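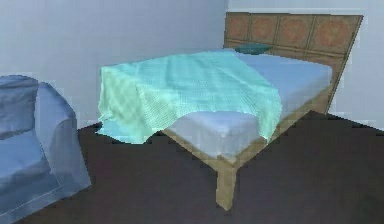 I've spent most of December making beds, and I have not touched a single sheet. The beds are all in simulation, the hands doing the making belong to me by way of a pair of controllers and a lot of bad posture, and the whole pile of it goes to a learning system that is supposed to pick up the habit from watching. It's the blanket that eats the time. A mint-green waffle thing, thrown on so that it hangs nearly to the floor on the armchair side and leaves the other side of the mattress bare up toward the pillow, looks like a thirty-second job to anybody who has ever had a bed. I have had a bed my whole life. It did not help!

So, some background for the people who come here for the bread posts (there will be bread again, I promise). A few months ago I picked up part-time work recording demonstrations for a household robot project called Plasholm. You sit down, the program gives you a room and a chore, and you do the chore as a robot would have to do it. Everything gets saved. If it's a decent run you keep it, and if you yanked the blanket onto the floor and then said a word, you throw it out and go again. The learning part happens later, on computers I never see, and every so often we get a message telling us what the thing has learned to do and what it has learned to do wrong.

The batch I'm on right now is 55 episodes per chore, per apartment. The apartment I've been living in, mentally, is one the team calls Ferkulcombe. All the apartments have names like that. I have also done time in Emanside, which has a staircase and I don't want to talk about it.

Back to blankets. What I didn't appreciate going in is how much of making a bed I do with my whole body. At home I stand at the foot, grab two corners, flap, and the air does half the work for me. In the simulator there's no proper flap. The cloth is modeled well enough to fold and sag and catch on things, but if you snap it the way you would in real life it goes a little crazy and ends up bunched in the middle like a sleeping dog. You have to drag. You pinch a hem, lift a little, pull toward the bare side, let go, move, pinch again. My first keeper took me 6 tries and I was so pleased with it that I saved a copy to show people, and let me tell you, nobody at Friday dinner wanted to see it.

Then there's the question of what counts as made. The written instructions say the blanket should cover the top of the mattress and hang evenly. Evenly! I asked how even and got back a paragraph about tolerances, which boiled down to "as even as you'd leave it for a guest." Well, that depends a lot on the guest. I've settled on a kind of sister-in-law standard. A bed I made for my sister-in-law would not be perfect, but she wouldn't be able to say anything about it.

The folks who check our runs are more interested in how you got there. I had a few sent back early on where the bed looked great at the end, and the note said I'd hesitated. I had! I'd stopped dead in the middle with one hand holding a hem, trying to remember if I'd left the oven on. To me that's just a pause. To a system that's learning by copying, a pause is part of the recipe, and if enough of us do it then you get a robot that grabs a blanket and stands there for a while thinking about ovens. They'd seen it happen, too, on an earlier chore with dishes. It would pick up a plate, freeze, and then carry on as though nothing had happened. I find that kind of touching but I understand why they want it gone.

So I've learned to decide before I move. Look at the bed, work out which edge is worst, go there first. If something slips, that's fine, and they want us to leave those in as long as we fix the slip right then. A run where the corner gets away from you and you calmly go get it is worth more to them than a clean one, since it shows what to do when things go sideways. I like that a lot. I wish somebody had graded my driving test that way.

The other thing I had to unlearn was being tidy in the same order every time. I'm a left-to-right person, it seems, and by the middle of the first set I was starting at the armchair side on every single run without noticing. I got a polite message about variety. Now I keep a sticky note on my monitor where I jot down which side I started on, and I switch it up. Some days I start at the foot. It feels wrong, like putting your socks on after your shoes, but the runs are fine.
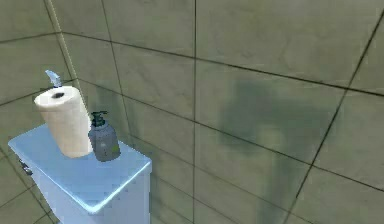 After a couple of hours of cloth I usually ask to be switched over to something with hard edges. Bathroom tasks are good for this. Nothing drapes, nothing bunches, you pick a thing up and it's the same shape it was before. The bathroom set in Ferkulcombe is all pick up and put back, moving small stuff from one spot to another without knocking over its neighbors, and the neighbors are what makes it hard. Tall light things are the worst. You brush one with the side of your hand on the way to something else and over it goes, and then you have a decision to make about whether that was a useful mistake or just a mistake.

I had a long back-and-forth about pump bottles. Where do you grab one? I grab mine around the body, always have. Another person recording the same set had been going in from the top, around the neck, which works too and keeps your hand clear of whatever is standing alongside. Both got approved. I tried the neck way for an afternoon and I have to admit it's better when things are crowded, so now I do some of each, and I've started doing it at my real sink, which my husband has noticed.

The equipment, because somebody in the comments asked: I use 2 hand controllers and a regular monitor. There's a headset option but it makes me queasy after ten minutes, so no thank you. The controllers are made by a small outfit called Malý, and they're comfortable except for the trigger on the right one, which has developed a squeak. I've put in for a replacement. In the meantime I've gotten used to it, and the cat has not.

People ask if it bothers me, teaching a machine to do housework. I go back and forth. I don't lose any sleep over a robot making beds, I'd hand over that job tomorrow. My aunt can't bend down to her mattress anymore, and she's been tucking her sheets with a wooden spoon, so if something could come along and do that for her I'd be all for it. What does feel odd is how particular it is to me. Someplace in all those runs is the way I smooth a corner, which is the way my mother smoothed a corner, and it'll get averaged in with a whole lot of other people's corners until it isn't anybody's. I don't know that I mind. I just think about it sometimes while I'm dragging that hem across for the umpteenth time.

Practical stuff, if you're thinking about signing up for this kind of work. Get a chair with arms you can take off, because you will whack your elbows. Do the cloth tasks in the morning while you still have patience. Drink your coffee before you hit record and put the cup well out of reach - I lost a perfectly good run to a mug. And don't go back and rewatch your rejected ones at night. I did that the first week and I dreamed about hems.

I've got the rest of the 55 to finish before the break and then they're moving me to a kitchen, which I'm told has drawers that stick on purpose. I also owe you all the rye recipe. The starter is in the fridge and it's still alive, I checked this morning, so that'll probably be next.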